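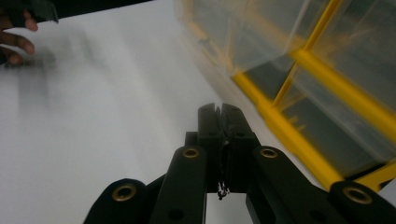
Ilona Illés reckons you can tell everything about a choir by how it behaves in the ten minutes before rehearsal. Hers talks. Loudly, mostly about parking, and she lets them go because, as she puts it, "they've been quiet at work all day, poor things."

I'd driven out to Prirnstead on Tue 2 October with a list of very sensible questions, and I think I asked four of them. Ilona doesn't do sensible questions. She wanted to know what I sang (nothing, badly) and whether I'd had tea.

She started the group with 38 people and a borrowed keyboard. "Half of them thought it was a book club," she told me. "I'd written the flyer in a hurry." There were no auditions then and there are none now – she gets quite cross about this – and plenty of her altos had been told at school to just mouth the words. "Who says that to a child? I'd like their phone number."

The big one this year is the spring concert over at Basitz, in a hall that seats 888. They've never sung anywhere that holds more than 100. Was she nervous?

"I'm nervous about the stairs," she said. "The music will be fine. The basses are late on page six, but they're always late on page six."

Then Gergely Kun stuck his head in to ask if the Hungarian song was staying in the program, and the whole room groaned and cheered at once. It's staying. Ilona learnt it from her grandmother, who sang it while hanging out the washing and never got the second verse the same twice, so they've had to pick one – I heard it three times that night and was humming it all the way home.

Rehearsals are Tuesdays at seven, and you can still join the sopranos if you don't mind standing near the door.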